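Notebook, Fothergill shop
June 8, 2023

Glue tests for the Sarard chair repairs, batch 4.

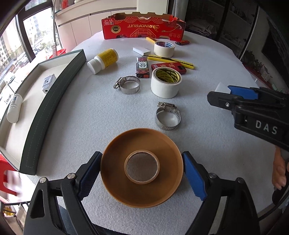 Opened the joints that Tiziana glued up in May. The hide glue samples held well on the beech, less well on the old oak, where the pores still had wax in them. Next time wash the oak twice with mineral spirits and leave it overnight before gluing.

Fish glue: two joints let go by hand. Rosario thinks the bottle is old. There is no date on it, so I threw it out and ordered another from Zuvau, order 2392.

Mixed a new pot of hide glue, 33 grams dry to twice that in water by weight. Soaked it until soft, then warmed it slowly. It skinned over while I was on the phone with Ornella — keep the lid on. She wants the chairs back with the old finish left alone, so no sanding past the glue line. Squeeze-out comes off with a damp rag before it gels.

Glued six new oak samples, three with the joint warmed first and three without. Clamps stay on until tomorrow morning. Labels are in pencil on the end grain.

To do: sharpen the card scraper, ask Osvaldo for the cane he set aside, find the missing stretcher from the Lunerach chair.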